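Section 8. Setting Up the Label Printer

The Plullus is a small printer with strong opinions. Most of what goes wrong with it goes wrong in the first hour, so please read this section before you plug anything in. If you have already plugged it in, unplug it and we will all pretend.

8.1 Loading the roll

1. Open the lid by pressing both side tabs together. One tab alone will make a convincing click and do nothing.
2. Drop the roll in with the labels facing up and the loose end toward you.
3. Pull out enough of the strip to reach past the front slot.
4. Close the lid until both tabs catch.
5. Press Feed once. One blank label should come out.

Note: A full roll holds 377 labels. The counter on the display starts at 1000 regardless and has to be reset under Menu > Roll > New. Until you do this, the low-roll warning will stay silent right up to the end.

Caution: The cutter behind the front slot is sharp. Do not clear a jam with a fingertip, a butter knife or a coworker.

8.2 Connecting to the stock list

1. Install the Troltora desktop program and restart the computer. It will say the restart is optional.
2. Connect the printer with the cable supplied. Wireless comes later, in Section 9, when you are stronger.
3. In Troltora, choose Devices, then Add, then Plullus. If two entries appear, pick the one without the word "legacy".
4. Click Print Test. The test label shows a barcode and the word GONA, the name of the sample store. It does not mean you have been connected to somebody else's account.

If the barcode prints but will not scan, lower Darkness to 26 and print another. Darker looks better to people and worse to scanners.

8.3 Naming your locations

Each location gets a code made of a rack letter, a shelf number and a position. Choose a direction to count in and stick to it. Flor Guzmán, who wrote the first edition of this guide, counted shelves from the floor up – the Anghel warehouse counted from the top down, and July was a long month.

1. Write the codes on paper first.
2. Enter them under Locations > New, one rack at a time.
3. Print one rack's labels and put them up before starting the next.

8.4 Sticking the labels on

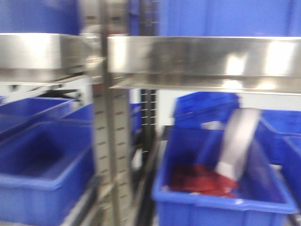
Figure 8-3. Shelf edges and slotted upright on a steel rack.

1. Wipe the shelf edge with a dry cloth.
2. Peel the label from the corner and press it down from the middle outward.
3. Keep labels off the slots in the upright. You will want to move a shelf someday, probably on a Friday.
4. Scan each label once before moving on.

Note: Shiny metal can throw light back at the scanner. Tilt the scanner slightly and try again before printing a replacement.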